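The Rireo Benevolent Society
Extract from the record of the annual meeting

The President, Mrs Aisling Gilmartin, took the chair at the usual hour and asked that the doors be closed. Apologies were received from Miss Dayana Ayala, who had written from Hovano to say that the ferry was not running and that her vote should be counted with the majority, whichever side that proved to be.

The minutes of the previous meeting were read. Mrs Gilmartin observed that they recorded her as having wept. She wished it to be noted that she had a cold. The minutes were amended and signed.

Mr Heriberto Tamayo then rose on the matter of the seventh chair.

Members will be aware that the Society was founded by seven residents of Rireo, and that its rules require seven chairs to be set at the long table on every formal occasion. Six founders died in office. The last, Mrs Roxana Pacheco, resigned by letter and moved to the coast at Plakine, and her chair had been set out empty for 4 years. Mr Tamayo proposed that it be given to another member.
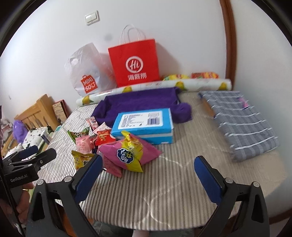

Miss Yesenia Salazar spoke against the proposal. She said that Mrs Pacheco had taught her to read in this hall, at this table, from the Society's own book of rules, there being no other book to hand. She could still recite the section on drains. At the request of the President she did so, and was heard in silence.

Mr Tamayo replied that he intended no discourtesy. He had himself carried the chair up from the cellar before each meeting and down again afterwards, and he was no longer a young man. He added, after a pause, that he had written to Mrs Pacheco every October and had not been answered.

The President asked whether he wished that to be recorded. He said that he did.

Miss Salazar then withdrew her objection, on condition that the letters be read into the archive. Mr Tamayo said that he had kept no copies. There was some discussion of whether a person might be asked to remember a letter, and the rules were found to say nothing on the point.

The proposal was put to the vote and was lost, Mr Tamayo voting against it. Miss Ayala's vote was counted as instructed.

It was agreed that the chair should no longer be returned to the cellar – it would stay at the table, and Miss Salazar would see to the dusting.

The meeting closed with the reading of the roll. At the name of Mrs Pacheco, Mr Tamayo answered on her behalf.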